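Speaker notes: Felt pads, soft cloth and other things I used to believe about grippers
Workshop evening, May. Aim for 10 minutes, leave time for arguing.
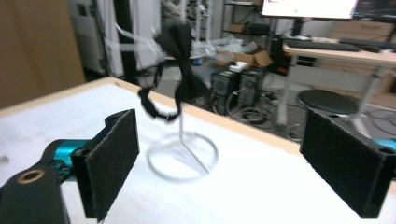
Opening

Leave the picture up while people find seats.

Say hello, say who I am. I built a hand-held gripper in a shared workshop with Gayan Talukder. Gayan did the electronics and most of the worrying. I did the fingers, so complaints about the fingers come to me.

Point at the pads first. Dark, speckled, felt-like. Then the black fabric on the clear stand. Ask the room: would you bet money on this picking up that cloth? Wait for hands. Don't rescue anyone who says yes.

Why a hand-held one

You carry the gripper yourself and do the job with your own arm, and the recording is meant to teach a robot arm to do it later. That is the pitch. It saves you buying the arm on day one, and I do like that part.

What I don't like is how fast people skip over "later." We have no arm. We have a gripper and a lot of recordings. Until an arm does the job with the same fingers, I won't say the recordings are any good, and I'd like the people selling kits to be as careful.

The pads

We went through three kinds. Bare plastic was hopeless on cloth. Rubber sheet grabbed well and then wouldn't let go, so the fabric came away with the finger and pulled the stand over. Felt was the third try and we have stayed with it.

Be fair here. Felt grips less than rubber. It sheds. The glue we started with gave up after 171 closes (I kept a tally on masking tape). The second glue has lasted past 500, and I will believe in it when it gets to 2000.

If somebody asks whether felt is "the answer" — no. It is the least annoying thing we had in the drawer.

Cloth on a stand

Hard blocks are easy and make everyone look clever. Cloth folds, hides its own edges and never hangs the same way twice. Grab the loop and the rest swings. Grab a fold and you may have one layer or three.

The clear stand makes life harder too. A thin transparent rod on a white tabletop is not much for a camera to go on. Obaidul Majumder thinks we should paint the rod. I think a helper that only works with painted rods isn't a helper. We have not settled this. He may be in the room, so be polite.

What it costs

Skip the parts list unless asked. Say that the money was fine and the evenings were not. Setting the two fingers so the pads meet flat took longer than the wiring. If one leans in more than the other, the cloth slides out sideways every time and you blame the software for a week. We blamed the software for a week.

Claims I'd push back on

"Anyone can collect training data at home." Anyone can collect recordings. Ask how many were thrown out, and who decided.

"It works on soft objects." Which ones? Ours likes this black fabric. It does badly on a thin nylon scarf, and I have stopped bringing the scarf to demos. Admit that out loud.

"The gripper is solved, it's all about the model now." Drop the cloth here, on purpose, if the demo hasn't already dropped it for me.

Demo

Two tries, no more. Hold the wrist still before closing. Close slowly. If the pads squeak, stop and brush them.

Pass the spare finger around while Gayan resets the stand. Get the spare finger back.

Questions

Likely one: would I build it again? Yes, with pads that screw on. I am tired of scraping glue.

Likely two: when do we get an arm? Let Gayan take that one.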